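Features Standards Workshop Practice Archive Subscribe

Magazine > Features > Handling and Automation

March
By Laine Ķēniņš

Writing the rules for the small cell

The bench robot has spread faster than the paperwork that goes with it. A two-finger gripper on a light arm can now be bought, bolted down and made to pick up household objects in an afternoon. The written procedure tends to follow some months later, often after the first damaged item.

Zeltia, which tests grippers on behalf of smaller manufacturers, spent the winter drafting a house code for this sort of work. It is called Pileck, after the street the first test room was in. The current draft has 12 clauses and fits on two sides of paper. It does not replace the risk assessment or any of the published safety standards, and says so in its first line. It deals with what those documents leave to the user: how the table is laid out, how fast the arm may approach, who may change what, and what must be written down.

Clause 1 concerns the work surface. The surface must be level, fixed and recorded by finish. Early versions asked for a plain matt top. Bence Kiss, who edits the code, took that out after objections from users whose systems are meant to work on ordinary furniture. Patterned tops are now allowed provided the pattern is noted in the log, as veining and mottling can disturb edge detection on thin objects.

Clause 4 sets approach speed. Within 60 mm of the surface the wrist must move at the reduced rate entered on the cell sheet, and the rate may not be raised during a session. Czarnecka, a packaging firm that tried the draft on its returns line, asked for an exception for empty moves. The request was refused. An arm that has dropped its load does not always know it is empty.

Clause 5 covers flat and soft goods. Wallets, folded leather, cloth and card are listed separately from rigid items because the fingers have to come close to the table to get hold of them. The operator must set a minimum finger height before the first attempt and check it again after any change of fingertip. Fingertips are inspected for wear at the start of each shift. Light scuffing is recorded and accepted. A lifted pad or an open joint between pad and finger body means the gripper is taken out of use.

Clause 7 is the one most often argued over. It deals with clutter. Objects may overlap, but the log must state which item lies on top and which is the target. Where a large object may block the wrist camera, the arm has to hold its position until the view is clear or the operator confirms the move.

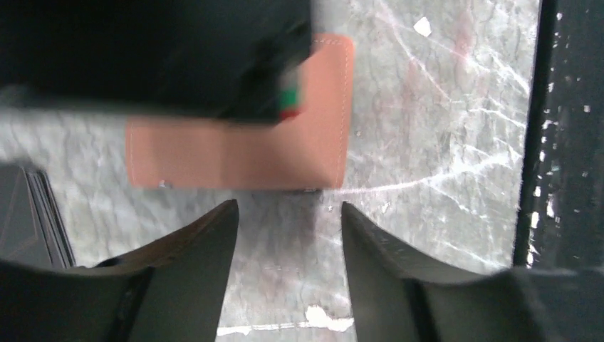

The argument is over how long the hold should last. The draft says 3 seconds, after which the attempt is marked as abandoned. Timik, which supplies control software to two of the trial sites, would prefer a limit based on image quality, with no fixed time. Kiss accepts that a fixed time is crude. His case for keeping it is that an operator can check it with a wristwatch, and an image measure would need its own calibration record and its own clause.

Clauses 8 to 11 deal with stopping, restarting and record keeping. A restart after a protective stop needs a person at the bench. Remote restart is not permitted under any grade of access. Logs are kept in one place, abandoned attempts included, and a corrected entry must leave the original readable.

The last clause covers revision. Users may propose changes in writing, with the log pages that support them. Proposals are read on the first Thursday of the month and the result is sent to every site on the list. The hold time in clause 7 is down for the next reading, along with a shorter request from Czarnecka on the labelling of spare fingertips.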